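Home Docs Releases Notes Contact

# Rirnivano sandwich line: data card

Hello! I'm Velimir Babić and I look after this folder, which holds the arm recordings from the Virág kitchen at Nandthorpe. I made sandwiches there for 11 years before I started babysitting a robot, so expect more about lunch than about software.

## What's in it

Roughly 3,000 recordings of one arm building sandwiches, plus my shift notes as plain text (spelling is my own). Everything was done between the breakfast rush and the Thursday delivery, in four batches. Batch 3 has the notes in a different order and I haven't got round to fixing it. Sorry!

## What changed for us

The early shift used to be all hands on bread. Now one of us fills the trays, one watches the arm, and the rest are on hot food, which we were always short for. Nobody lost hours over it, but the job does feel different. My wrists are better. I do miss the chatting though – you can natter all morning while buttering, and you can't really do that when you've got one eye on a gripper and a hand near the stop button.

Tiago Azevedo from Onine set it all up and was very patient with us (he also ate a lot of the rejects). We asked him for a slower speed when someone's reaching in to top up, and we got it in September. If you're planning something like this, talk to the people on the early shift first. We had a whole list by the end of week one!

## Things to know before using it

Each recording starts with the fillings and spare bread in the clear trays and a plate in the middle.

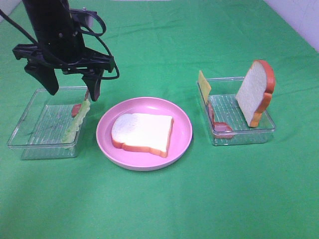

Lettuce is the awkward one. Ham and cheese behave much the same from one day to the next, but a leaf is never the same shape twice, so there are more lettuce retries in here than anything else. I've left them all in. Tiago reckons the misses are as useful as the good ones, and I'd have felt a bit of a cheat taking them out.

Spot a wrong label? Leave a note in `fixes.txt` and I'll have a look after my shift, usually by 3.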